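Projects > Gultcombe Night Navigation > Reporting

Progress report, May: perception and local planning
Prepared for Netitz by Orla Hanrahan, Backlund

1. Status

Work package 2 (low-light perception) is complete except for the documentation. Work package 3 (local planning under degraded sensing) is in progress and nine days behind the schedule agreed at the last review. The delay comes from the time synchronization fault described in section 3. No change to the budget is requested.

2. Work completed

The road segmentation model was retrained on the extended night set. The set now holds 129 sequences from the Gultcombe routes, split by street so that no street appears in both training and test. On the test split the model labels the drivable surface correctly in 87 percent of pixels. Most remaining errors fall on the boundary between pavement and grass, where there is no curb to give a depth edge.

The costmap layer was rewritten to accept a confidence value per cell. Previously a cell was free, occupied or unknown, and low-confidence cells were treated as unknown, which made the planner stop too often at night. The new layer keeps them and raises their traversal cost. The planner interface did not change.

Truvis, our log replay tool, can now step the camera and wheel odometry streams together and export a segment as a regression test. There are 20 such tests in the nightly build - all pass on the current main branch except two, both of which involve oncoming headlights.

3. Problems

Camera timestamps were being assigned on arrival at the host instead of at exposure. Under load this produced an offset of up to 87 milliseconds between image and odometry, enough to shift projected obstacles noticeably during turns. The driver now reads the hardware timestamp. Logs recorded before the fix have been marked and are excluded from planner evaluation, but they remain usable for segmentation.

Motion blur is the larger open issue. Exposure is long at night, and the robot's own light covers only the near part of the road. Cracks and patched seams in the pavement are picked up as dark linear features, and after blurring they can resemble a road edge.
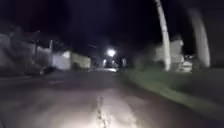 Two measures are being tested. The first caps exposure time as a function of commanded speed and accepts more sensor noise in exchange. The second estimates blur per image and passes it to the costmap as a reduction in confidence, so that a single bad image cannot place an edge across the lane. The second is cheaper to run and is the current preference. A combined version exists on a branch but has not been tuned.

4. Next period

- Select the blur measure and merge it.
- Fix the two failing headlight tests.
- Resume closed-loop planner runs at Gultcombe, starting on Wednesday if the driver update holds on the second unit.
- Deliver the work package 2 documentation.

5. Decision needed

We ask Netitz to confirm that the speed limit for night runs may stay at its present value until the blur work is merged - the original plan raised it at the start of work package 3.

Filed under: Project Updates, Autonomy Software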